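Clearing the small stuff: tips from four weeks with the Hevemus gripper kit

By Lacey Mapplebeck
June 2022

The Hevemus kit is a pair of hand-held grippers you squeeze like barbecue tongs with a college degree. The idea is that you tidy your home with them, they record how you did it, and at some point in the future a robot tidies somebody's home with what it learned from you. You get paid per session. I signed up because the sorting needed doing anyway and I had never been paid to do it before.

I have been on the program since spring, mostly doing what the task sheet calls "small mixed items," meaning everything that ends up in the dish on top of the dresser. A few things I wish had been in the booklet.

Work on the bed. A table sounds more sensible until the first bead rolls off it. A bedspread grabs things and holds them. Pull it reasonably flat first, or your earrings will migrate downhill while you're busy with a necklace.

Pick a quiet bedspread if you own one. I don't. Radek Kolář, who answers the support line, told me pattern is fine for the recording and only hard on the person. He is right on both counts. I have tried to pick up a printed leaf.

Use a shallow box for the keepers. Tall sides mean you come in from above every time, and your wrists will file a complaint. The lid of a shoebox is about the right depth.

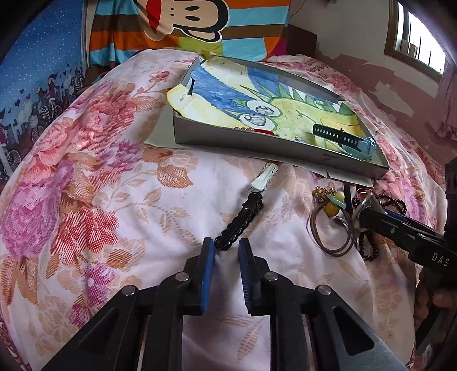

Start with the stiff things. Hair clips, keys, anything with a definite shape goes first, and you get to feel competent for a while. Come in across the narrow part, close slowly, and lift straight up. If you drag, you bring along half the pile.

Leave fine chain until last. The pads are soft and wide, and a thin chain simply lies down between them and waits for you to give up. Pinch a fold of it together with the clasp if there is one. If it's already knotted, put both grippers down and use your fingers and a pin, then log it as a skipped item. The booklet allows this on page 12, in small type.

Hair elastics come up in clumps. Let them. Move the whole clump to one side and separate it there, one gripper holding, the other pulling. This is the single job where having two is worth the money they didn't charge me.

Loose beads: push them against a wall of the box and trap them. Chasing them over open fabric is a hobby.

Wipe the pads every so often with a barely damp cloth. Hand cream is the enemy. So are toast crumbs, and I will take no questions on that.

Now the kit itself. The squeeze is light, the pads grip better than I expected, and I could do 400 pickups in a session before my thumb objected. The grippers are heavier at the front than they look, so rest your elbows on something. The case they ship in has a latch that opens by itself when carried by the handle. Ecaterina Munteanu down the hall has the same kit and keeps hers shut with a luggage strap, and I've copied her.

The rival outfit, Tumar, lends you one gripper and a longer contract. I passed. One hand is fine for socks, but try opening a drawstring bag with it.

My running total stands at 3,661 items put away, a good number of which were the same hair tie. The dresser dish is full again. Next month's sheet is kitchen drawers, and I've already hidden the corn holders.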